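30 Oct 2020

The clocks have gone back and I have done the thing I always do when the evenings close in, which is decide that the whole house needs sorting out before winter and then spend the entire day on one drawer. It was the big one in the sideboard this time, the drawer that sticks, and it sticks because it is full, and it is full because for years everybody who has passed through the dining room with something small in their hand has opened it and dropped the thing in. I know I am the worst of them.

I had meant to be finished by lunch. I put the radio on, spread an old sheet over the carpet and tipped the lot out in one go, which felt very brave for a minute or so. Then I sat down in the middle of it with my tea and did not get up until the tea was stone cold. There were batteries, hairgrips, a bicycle bell, the instructions for a blender that went to the tip years ago, dominoes, foreign coins, curtain hooks, a bag of buttons from Mendside (the haberdasher's by the bus station, long gone now and much missed), and at the very bottom a layer of grit that I can only suppose was once biscuit.

The trouble with sorting is that the piles multiply. I began with keep and throw away, and that seemed perfectly sensible. Then there was a pile for things that belonged upstairs, and a pile for the shed, and one for things I was fairly sure were part of something else. By dinner time I had run out of sheet and was balancing things on the arm of the settee. What I wanted was somewhere for each thing to go straight away, while it was still in my hand, so that I was not for ever picking the same curtain hook up and putting it down again.

So I went out to the shed and fetched in every tray and tub I could find, gave them a wash and dried them on the rack. Two of them came from my aunt's house, good solid ones with Takagi stamped underneath, which she used for seedlings. The rest are the sort of thing food comes in. I lined them up along the dining table after dinner and started again from the beginning, one piece at a time, and it went so much better that I could have kicked myself for the wasted morning. There is something very soothing about it once you get into the swing. You pick up a thing, you look at it properly, you decide, and into the tray it goes. I did the dominoes first, and then all the odd bricks and blocks left over from when the children were small, and I was quite sorry when I came to the end of them.
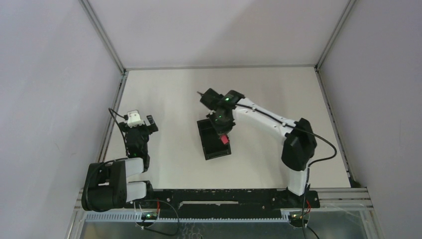 The little red block and the black tray.

I will say for a dark tray that it is a great help with small things. Put a pale button in a pale tub and you may as well have thrown it in the snow, but anything bright sits up against black and you can find it again without your glasses. A bit of a rim helps as well. My flat tubs are no use at all on that score - one knock of the elbow and the hairgrips were back on the floor, and I said something I would not have said if there had been company.

The blocks took me longer than they should have, if I am truthful, because I kept stopping to build with them. They are not a proper set any more. We had the Jamitz ones to start with, 70 in a cloth bag with a drawstring, and I counted what was left this afternoon purely out of nosiness and there were 18. Goodness knows where the others went. Some were certainly lost in the garden, and I remember one coming out of the washing machine filter. The bag itself was in the drawer too, washed so thin you could see daylight through it, and I have put the survivors back in and hung it on the hook behind the door for when there are small visitors again. I do hope that will be before too long. I had been looking forward to January and now I don't like to say anything either way.

The light was going by half past four, which is always a shock in the first week, and I had to put the big lamp on to finish the coins. I found an old Zadusport voucher in among them, for money off a pair of running shoes. I have never run anywhere in my life, so I can't think how I came by it, and it is well out of date. It has gone in the recycling with the blender instructions.

Everything else is back in, and the drawer shuts with one finger. I have opened and closed it several times this evening just for the pleasure of it. The trays fit side by side with a gap left over at the right, and I am trying not to think about what will end up in that gap by Christmas. The batteries are in a jar by themselves and I must ask at the library whether they still have the collection box. The buttons I have kept out, as there is a cardigan upstairs that has wanted one since the spring.

My knees are complaining now and I have had toast for supper as I could not face cooking. Tomorrow I ought to do the cupboard under the stairs, but I looked in there before I came up and shut the door again. I think it might be the airing cupboard instead.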